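Care and Storage of Soft Pastels and Colored Pencils
Haslam Community Art Studio: Household and Workshop Tips
Updated 2022-02-02

The following guidance is issued to members who keep drawing materials at home. It applies to student and artist grades alike. Questions may be sent to Hayley Cropper at the studio desk.

Soft pastels
Store sticks flat, in a single layer, on foam or on a bed of uncooked rice. Ground rice cleans the surface of the sticks as they move. Replace the rice when it turns gray. Keep light and dark colors in separate trays.

Broken pieces should be kept. Fragments too small to hold may be crushed, mixed with a few drops of water, pressed into a roll and left on paper towel until firm. Members who attended the Jurkby workshop in September will have the handout on binding agents.

Dust
Do not blow on a pastel drawing indoors. Tilt the board forward and tap the back so that loose pigment falls into a folded strip of paper. Wipe the work surface with a damp cloth and rinse the cloth separately from kitchen laundry. Wash hands before eating.

Colored pencils
Dropping a pencil can break the core along its whole length. Pencils should be sharpened with a fresh blade, turning the pencil and holding the sharpener still. A set of 22 or more is best kept in a roll or tray. Smaller sets may stand in a cup, points up.
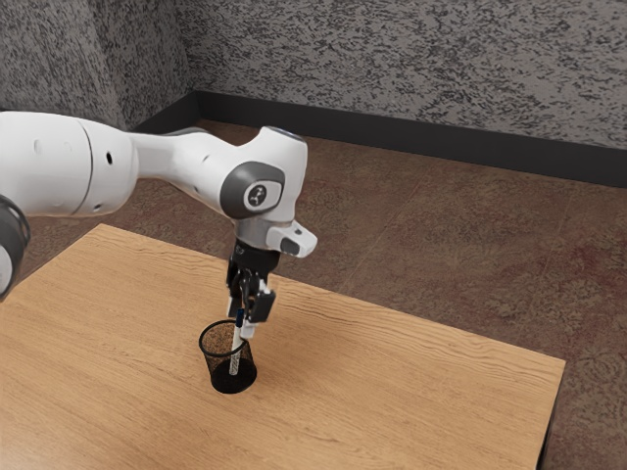
Pens with water-based ink should be capped firmly before they are put away. Fiber-tip pens used every day may be stored upright, but those set aside for a month or longer should lie flat. Double-ended markers are always stored flat.

Finished work
Place glassine between sheets and do not stack more than 13 drawings in one folder. Fixative is to be sprayed outdoors, in light coats, with the drawing upright. Test it first on a scrap of the same paper, as some colors darken.

Glassine and spare foam are available at the desk during studio hours. Folders must be labeled with the member's name.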